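Thursday, 6.40 am

Fourth night of the boiler log. Outside temperature dropped to 3 degrees at two in the morning and the flow pipe held at 53 until the timer cut out. Return pipe not recorded, as the clip had slid off the tail of the pipe again. I have now fixed it with a cable tie and a turn of foil tape.

Pressure is the larger worry. It read 1.4 bar on Monday evening and 1.1 this morning, with no bleeding of radiators in between. A loss of that size over a few nights is too fast for the expansion vessel alone, I think, unless the charge has gone completely. Checked the valve under the bathroom floor with a dry tissue. Nothing. Checked the discharge pipe outside with a freezer bag and a rubber band. Also nothing, though the bag had blown sideways and I would not swear to it.

The Dranau manual gives the fault list on page 111, after six pages about disposal of the packaging. Low pressure sends you to section 6, and section 6 sends you to the installer. The installer was Staldale Heating, who stopped answering the telephone in March.

Rang the Lernex parts counter at eight. They have the pressure sensor but will not sell the vessel without the serial number, and the serial plate is on the side facing the wall. Will try with a mirror after work.

Spare room radiator still cold along the bottom. Sludge, most likely. Turned the lockshield a quarter open and marked the old position in pencil – last time I did not, and spent a weekend balancing the whole upstairs again.

9.15 pm. Mirror no good, too little light. Read the first four digits and guessed at the rest. Pressure 1.1, unchanged since morning. Heating set to come on at five. Paper notebook from tonight, with the readings copied up at weekends.
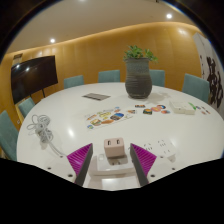
Pink charger, white table.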